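Menaka Khan
Right, I finally have a whole evening free so I'm going to talk about white paint. Specifically, painting a small north-facing room white, which everyone told me not to do and which I have now done. Thread!

The room is the box room at the back of our place in Lelley. It was a sort of mustard when we moved in, and under that a green, and under that a wallpaper with sailing boats on it (I kept a strip, it's lovely). 24 hours of steaming and scraping spread over most of February.

The thing I didn't know is that white picks up everything. Our neighbour's brick wall is opposite the window, so by four in the afternoon the far wall goes faintly pink. I love it!! I sit in there with a cup of tea just to watch it happen.

I tried 4 whites on big bits of lining paper and moved them round the room for a week. Morven Dow lent me hers from when she did her hall, which saved me a fortune in sample pots. The one that looked creamy in the shop looked like old piano keys at home. The one that looked cold and horrid in the shop is the one I bought.

Matte all the way, walls and ceiling. Gloss bounces the light back at you in one hard spot, but matte lets it slide off into the corners and go soft, and you get all these gentle greys for free.
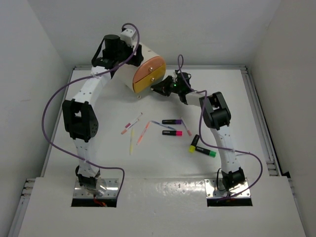
Matte white on three sides, soft shadows in the corners. Glossier white along the front.

I did use a bit of shine on the skirting and the window sill, and I'm so glad. Just enough to pick out an edge. Two thin coats, and sand in between even if you can't be bothered (I couldn't be bothered on the sill and I can see every brush hair).

Cost, for those asking: £118 all in, and £41 of that was the paint. The rest was filler, a decent roller, dust sheets and the hire of the steamer.

Fiona Carnegie asked whether it feels like a dentist's. It did for two days! Then I put the old rug down and hung the strip of sailing boats in a frame and it turned into a room.

Next up is the landing, which has no window at all, so everything I've just said may be useless. If you've painted a dark landing and liked it, please tell me what colour. I'm wavering between a proper deep blue and something like the inside of a shell.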